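Postdoc bios: how far back do you go?

4 min read

pipettedream
I have to send a bio to the Fonseca spring meeting by the end of April and I'm stuck on the first line. Every neuroscientist's bio seems to open with a birthplace, as if the dendrites care. I did a pharmacy degree at Skilldale, then a PhD on sleep and memory in mice, now a postdoc at Dundevwood. Do I start with the degree, the PhD or my mother?

glia_club
Start with what you work on now. People read bios in the dark while the chair hunts for the clicker. You get one sentence.

oldaxon
Disagree. The order of training tells me how somebody thinks. If you came in through pharmacy I'll expect you to know what a dose is, and that already puts you ahead of half my floor. Keep it chronological and keep the degree.

glia_club
You also keep your reprints in a filing cabinet.

oldaxon
Alphabetical by first author. Come and visit.
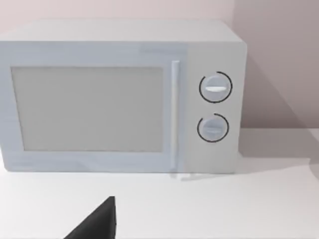

pipettedream
The other problem is length. The form says 40 words for the program and then a separate "full biography" with no limit at all. My current draft is 21 words if I leave out the sleep, and the sleep is the whole point.

mossy_fiber
I was on the program side one year. The no-limit box gets read by one tired person with a delete key. We had a guy send in 4 pages, including his swimming. Write one version and let the long one be the short one with a couple of extra sentences.

tetrode_ted
Does anyone else hate "her work sheds light on"? I went through last year's program and found it 17 times. That's a lot of light for a field that mostly works in dark rooms.

glia_club
"Elucidates" is worse.

tetrode_ted
Fair. Also, put the Flulik fellowship in if you have it. I left mine out to look modest and got introduced as a grad student.

pipettedream
I do have it. I was going to bury it at the end.

oldaxon
Second sentence. Modesty is for people with tenure.

mossy_fiber
Agree with oldaxon, which I don't enjoy. But write it in third person, whatever the form says. Chairs read it out word for word, and I once heard a very dignified man tell a full hall "I am a mother of two and I love zebrafish."

pipettedream
OK, new draft: "[Name] studies how sleep reshapes memory circuits in mice. A Flulik fellow at Dundevwood, she trained in pharmacy at Skilldale before her PhD." Birthplace gone.

glia_club
Good. Send it.

oldaxon
I'd have put pharmacy first – but send it.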